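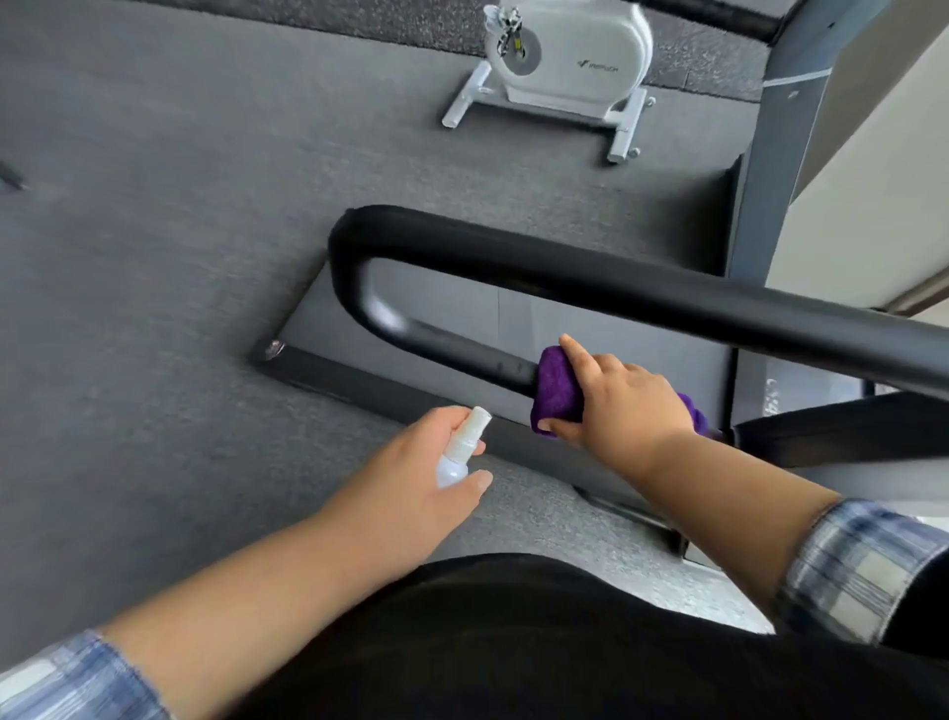
Limpieza de aparatos de gimnasio -- notas del conjunto

Versión: 25/07/2022
Mantiene: Sodico
Idioma de las anotaciones: español

Contenido

El conjunto reúne 169 secuencias de limpieza de máquinas de ejercicio en salas pequeñas, casi todas con moqueta. Cada secuencia cubre una tarea: pasar el paño por un pasamanos, repasar una plataforma, limpiar un asiento o una consola. Las salas son dos, Joswood y Britier. La sala Cho se retiró en mayo y sus archivos ya no están en la carpeta principal.

Material de limpieza

- Paños de microfibra. Se lavan sin suavizante y se cambian cada 6 aparatos.
- Botella pequeña con pulverizador, rellenable.
- Limpiador neutro diluido en agua. Sin lejía ni amoniaco.

Orden de trabajo

1. Aparato parado y desenchufado.
2. Pasamanos y agarres, incluida la cara inferior de los tubos.
3. Consola, si la hay. El producto se pone en el paño, nunca sobre la pantalla.
4. Plataforma y bordes de la base.
5. Suelo alrededor del aparato.

En los tubos curvados el paño se recoge en la mano y se sigue la curva. Los tornillos se repasan aparte -- acumulan polvo y a veces enganchan el tejido.

Campos de la tabla

sala: joswood o britier
aparato: cinta, bicicleta, elíptica, plataforma, otro
parte: pasamanos, asiento, consola, base
paño: color, en texto libre
pulverizador: sí o no
notas: texto libre, hasta 400 caracteres

Problemas conocidos

En 8 secuencias el campo "parte" está vacío. En Joswood se usó "barra" y "pasamanos" para lo mismo durante unas semanas; la tabla conserva las dos palabras. La categoría "otro" es demasiado amplia y se dividirá en la próxima versión.

Uso

Permitido para formación interna y para investigación, citando a Sodico. Las correcciones se envían con el número de fila y el valor propuesto.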